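Wanted: people who can fold a fitted sheet, or lie convincingly about it

Flarkeden Laundry Room is looking for part-time sorters and folders
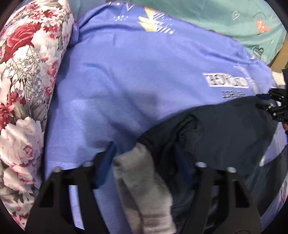 Fouzia Chaudhry
Laundry Room Manager, Flarkeden
Posted Jun 18, 2021

We take in household washing from people who have run out of time, patience or floor. You will turn it back into something that fits in a cupboard.

Expect fleece blankets, rose-patterned cushions, heart-print bedding and a great many socks. A grey sock travelling alone is the normal state of affairs here. We keep a shelf for the unclaimed ones, which currently holds 551, and part of your shift will be spent introducing them to each other.

The work
Shifts are four hours, mornings or evenings. You will separate bedding from clothes, check pockets (trousers and jackets especially - Declan Goodall once washed a whole packet of custard powder and still gets cards about it), pair, fold, and bag by household. Navy goes with navy. Navy does not go with black, however tired you are.

You should be
- 18 or over
- able to stand for most of a shift and lift a full bag of bedding
- calm in the presence of other people's pillowcases

Experience is welcome but so is a tidy nature. Opinions on towel folding are tolerated up to a point, and Hilkka Seppälä, who trains new starters, will let you know where the point is.

We have 17 places to fill. Training is paid, tea is free, and the biscuits depend on who went shopping.

To apply, write a few lines to Usman Durrani at the front desk on Karnen Road, saying which shifts you can do. No CV needed. Please don't send socks - we had three in May.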